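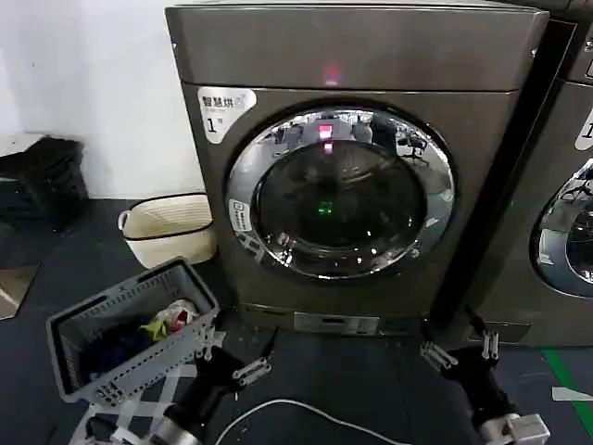

A reader in Brostent writes that the new tenancy rules for shared houses came in last October without any notice to residents. The point is accepted, and the rules are set out again below.

Each tenant at Hinojosa House pays a deposit, held for the full term. 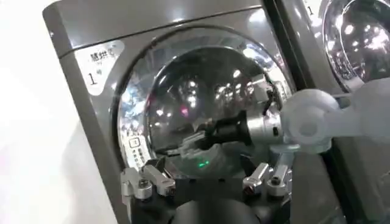

When must notice be given? Thirty days before leaving, in writing.

Rent is due on the 17th of each month.
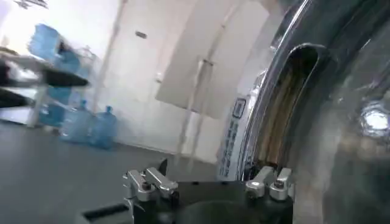
Another reader asks that the deposit be returned within the same period. The request has been passed to the landlord.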